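Mollah 접이식 응급가위, 구급가방용으로 쓰시는 분 계신가요
게시판: 구급/응급 장비
작성일: 2018년 7월 31일

글쓴이: 들것반대편
지역 산악구조대에서 활동하고 있습니다. 지금까지는 일반 의료용 직선형 가위를 가방 바깥 주머니에 꽂고 다녔는데, 산길에서 한 번 빠뜨리고 나서 접이식으로 바꿀까 합니다. 후보는 Mollah 접이식과 Arnatora 고정형(홀스터 포함) 두 가지입니다.
주로 자르는 것은 등산바지, 배낭 어깨끈, 가끔 등산화 끈입니다. 벨트 커터가 실제로 쓸모 있는지도 궁금합니다. 장갑은 니트릴 위에 얇은 작업장갑을 겹쳐 낄 때가 많습니다.

답글 1: osau_medic
Mollah 2년째 쓰고 있습니다. 날은 좋습니다. 청바지 밑단부터 허리까지 한 번에 올라갑니다. 허리 봉제선에서 한 번 걸리는데 그건 어떤 가위든 비슷합니다.
단점은 펴는 동작입니다. 잠금 버튼이 작아서 겨울 장갑을 끼면 손끝 감각으로 찾아야 합니다. 저는 출동 나가면 미리 펴서 홀스터에 꽂아 둡니다. 홀스터가 펼친 상태로도 들어갑니다.

답글 2: 구급차뒷자리
미리 펴서 다닐 거면 접이식을 살 이유가 없지 않나요. 고정형이 훨씬 싸고 관절이 하나 적습니다. 관절이 적으면 피가 들어갈 틈도 적고요. 저희 센터는 일반 가위를 여러 개 사 두고 오염되면 폐기합니다. 비싼 가위 하나를 아껴 가며 닦는 것보다 이쪽이 맞다고 봅니다.

답글 3: osau_medic
센터에서 지급해 주는 곳이면 그 말씀이 맞습니다. 저는 제 돈으로 사서 비번일 때 차에도 두고 다니는 물건이라 부피가 중요합니다. 접으면 바지 주머니에 들어갑니다.

답글 4: Pranab Roy
교육 쪽에 있어서 여러 제품을 돌려 가며 씁니다. 한국어가 서툰 점 양해 바랍니다.
세척 이야기가 나와서 적습니다. Mollah는 중심 나사를 풀면 날 두 장이 분리됩니다. 풀어서 중성세제로 닦고, 소독액에 담근 다음 헹구고 완전히 말립니다. 마르기 전에 조립하면 나사 둘레부터 녹이 옵니다. 다시 조일 때는 날이 자기 무게로 천천히 떨어지는 정도가 적당합니다. 너무 조이면 얇은 천이 씹힙니다.
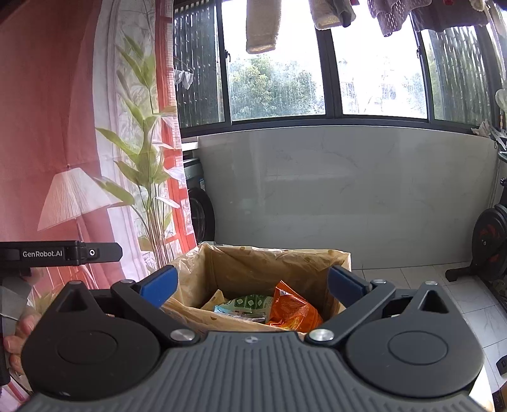

소독액은 제품 설명서에 적힌 시간을 넘기지 마십시오. 하룻밤 담가 둔 가위를 받은 적이 있는데 손잡이 고무가 끈적해져서 못 쓰게 되었습니다. 나사 고정제는 쓰지 않습니다. 다음에 풀 수가 없습니다.
벨트 커터는 새것일 때 좋습니다. 날 교체가 안 되는 모델이면 훈련용으로 쓰지 말고 남겨 두는 편이 낫습니다.

답글 5: 들것반대편
분해가 되는 줄 몰랐습니다. 공구는 별도로 필요한가요?

답글 6: Pranab Roy
별나사 드라이버가 필요합니다. 상자에는 없습니다. 작은 공구세트에 대부분 들어 있는 크기입니다.

답글 7: 구급차뒷자리
현장에서 쓰는 사람이 별나사 드라이버까지 챙겨서 매번 분해한다는 게 저는 현실성이 없다고 생각합니다. 처음 몇 번은 하겠지만 야간 근무 끝나고 누가 그걸 합니까. 결국 물티슈로 닦고 다시 꽂게 됩니다.

답글 8: Nilmini Fakir
저는 합니다. 복귀해서 가방 보충할 때 같이 하면 오래 안 걸립니다. 다만 대원들에게 다 그렇게 하라고 하기는 어렵다는 데는 동의합니다. 저희는 개인 가위는 각자 관리하고, 차량에는 일반 가위를 따로 둡니다.
산악 쪽이면 끈을 꼭 다세요. 접이식이든 고정형이든 홀스터에서 빠지는 건 똑같습니다. 저는 2월 훈련 때 눈밭에서 잃어버리고 못 찾았습니다.

답글 9: 로프담당7
Arnatora 고정형 쓰는 사람입니다. 배낭 어깨끈은 이쪽이 잘 잘립니다. 손잡이가 길어서 힘을 주기 편합니다. 대신 홀스터 클립이 약합니다. 허리벨트에 걸고 바위에 앉았다가 부러졌습니다. 지금은 Morkavent 파우치에 넣고 다니는데 크기가 맞습니다.
무게는 접이식과 별 차이 없습니다.

답글 10: osau_medic
클립은 Mollah도 튼튼하지는 않습니다. 몰리 웨빙에 걸면 괜찮고 얇은 벨트에서는 돕니다.

답글 11: 들것반대편
답변 감사합니다. 일단 Arnatora 고정형에 파우치 조합으로 가고, 접이식은 개인 차량용으로 나중에 생각해 보겠습니다. 끈은 코일형과 일반 코드 중에 어느 쪽을 쓰시나요?

답글 12: Nilmini Fakir
코일형 썼다가 나뭇가지에 계속 걸려서 일반 코드로 바꿨습니다. 팔을 다 뻗었을 때 조금 남는 길이로 자르면 됩니다.

답글 13: 로프담당7
저는 코일형입니다. 짧은 걸로 사면 안 걸립니다. 긴 제품은 저도 별로였습니다.

답글 14: 구급차뒷자리
코드 쓰실 거면 매듭 끝을 불로 지져 두세요. 안 지지면 금방 풀립니다.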